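Harcombe Storage Units – walkthrough checklist, December

Front gate: latch ok. Hinge squeaks, oil it.
Fire extinguishers: 2 checked, tags current. The one by unit 457 is hung too high, needs moving down.
Exit lights: all on. Test button on the rear one sticks – push hard.
Roof drains: leaves again. Cleared what I could reach.
Loading ramp: grip tape peeling at the bottom. Trip hazzard, fix first.
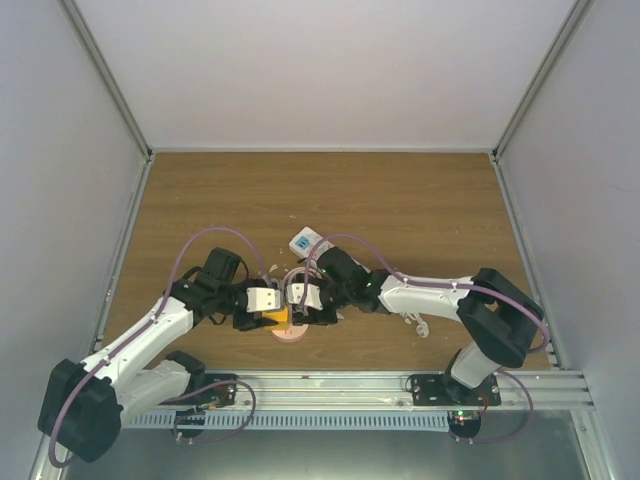

Who signs off on the ramp once the tape is replaced?
The Olszewski office, same form as last time.

Stairs, east side: handrail loose at top bracket. Roped off for now
Heater room: no boxes near the vent, good. Filter due.
First aid kit: short on bandages and eye wash, reorder from Driltley.

Recheck ramp and handrail before 7 am opening.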